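Talk notes – closed airspace, open questions
Furnport branch, evening session. Friday, May 15, 2026

Running order has changed – I go second now, so no long intro. Slides on the stick, backup on my phone.

Start cold. No "good evening" speech. Straight in:

Who in this room has looked at the map on the seat-back screen and seen the little plane go round something? A big curve, for no reason you can see. Wait for hands. Then – that curve is my subject tonight.

Slide 1 – the route

Londunau to Qudah. Direct line goes over the border strip. Airline went round it in December, then stopped going round it. Then started again. Same airline, same flight number. Passengers told nothing either time.

Say slowly: I am not saying anyone was nearly hit. I don't know that. I'm saying the decision was made three times and we never saw the reasons for any of them.

(If someone asks was it fuel – yes, partly. Going round costs 18 minutes and the fuel that goes with it. Don't get drawn into the sums, there's a slide later.)

Slide 2 – who decides

People think the sky gets closed by some world body. It doesn't work like that. The state underneath owns the airspace and the state underneath closes it. Or doesn't.

And think about what closing it means to a government in the middle of a fight. You're saying out loud you've lost control of part of your own country. You lose overflight fees as well. Every plane that crosses pays. So the people with the most to lose by shutting are the ones holding the key.

Pause here. Last time I rushed this and it went over peoples heads.

Then the second layer – your own government can warn its own airlines off. Some do it fast. Some wait for a neighbour to go first. Third layer – the airline itself, which can always say no. Some have good people for this. Some have one desk and a subscription to a newsletter.

Slide 3 – the word "advisory"

Read the sample wording off the slide, don't paraphrase. Ask what they think it obliges anyone to do. Answer – nothing. "Operators should consider". Consider, then fly.

My line: a warning you can ignore for free is a note to cover the person who wrote it. Maybe soften that, there's a chap from the aviation office who sometimes comes.

Slide 4 – who is on board

Keep this short and keep it plain. No crash photos, I don't use them, and if anyone asks why I'll say the families get enough of them already.

Point is – those on board didn't take sides. They bought a ticket. Somebody going to a wedding, somebody going home to work on Monday, somebody with a baby on their knee. They are not a party to the quarrel on the ground and should never be made to carry the risk of it.

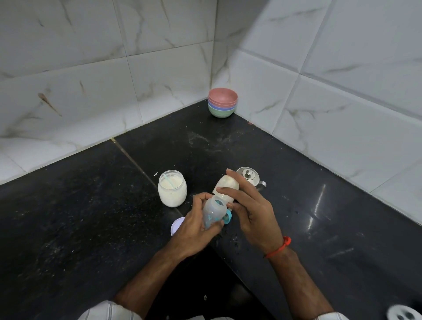

Slide 4: bottle and powder jar, kitchen worktop

Leave slide up while I say the next bit.

The law already agrees with me, more or less. States are not supposed to use weapons against civil aircraft in flight. It's written down, it's been written down for decades. So the gap isn't in the rule against shooting. The gap is one step earlier, in letting the plane be there.

Water. Breathe.

Slide 5 – the Illside letters

Most of the room will know some of this, so go quick for them but not too quick for the new faces.

We wrote from Illside to every airline selling seats on the Qudah route. 18 letters. Three questions:
– do you fly over the strip
– who signs that off
– will you tell the passenger before they pay

9 replied. Read out two of the replies, the one that says "safety is our first priority" and then answers no question at all, and the good one. Be fair to the good one. It named the department, gave the date of the last review and said yes they would print the route on the booking page if others did the same. That "if" is the whole problem but it's still a decent letter.

Petition – 3,055 signatures. Handed in. Acknowledgement came back in a form letter adressed to the wrong group. Get the laugh, move on.

Slide 6 – money

Someone always says safety costs money and tickets will go up. Yes. A bit. Say yes straight off, it's better than wriggling.

Then ask it back – would you pay it? Not a trick. Some will say no and that's their right, but they can only say no if they've been told. At present the choice is made for them and so is the saving.

Also insurers. They price this stuff already. They know which routes carry the extra. So the knowledge exists, it's sitting in an office, it just doesn't reach row 30.

CUT if running late: the bit about freight carriers. Interesting but only to me.

Slide 7 – what we're asking for

Three asks, same as the leaflet, use the same words as the leaflet this time
1. Route shown at booking, including any conflict zone within range of it
2. Free rebooking if a warning is put out after you've paid
3. A body that isn't the state underneath, with power to close

Third is the hard one. Will be told it's a dream. States won't give up the sky. Maybe they won't. But they gave up plenty of other things at sea and in the post and nobody fell over. First two need no treaty at all, a minister could do them by the summer break.

Expect pushback –

"You're frightening people." No. Flying is still safe, I flew to the last conference. I'd like it kept that way over that strip of ground.

"Why should our government care about a border over there?" Our passports are on those planes.

"Isn't it down to whoever fires?" Yes, and they should be in court for it. Blame for the shot sits with the one who fires. Doesn't let everybody else off for the flight plan. Both can be true, say it twice if needed.

"What about military flights hiding behind airliners?" Don't know enough. Say so. Take an email address.

Close

No big finish. Leaflets on the side table, the draft letter to your member is on the back, please change the first paragraph so they don't all look the same. Hall needs to be clear by half nine becuase of the key.

Take questions from the back first. Repeat each one into the mic, the loop only picks up the mic.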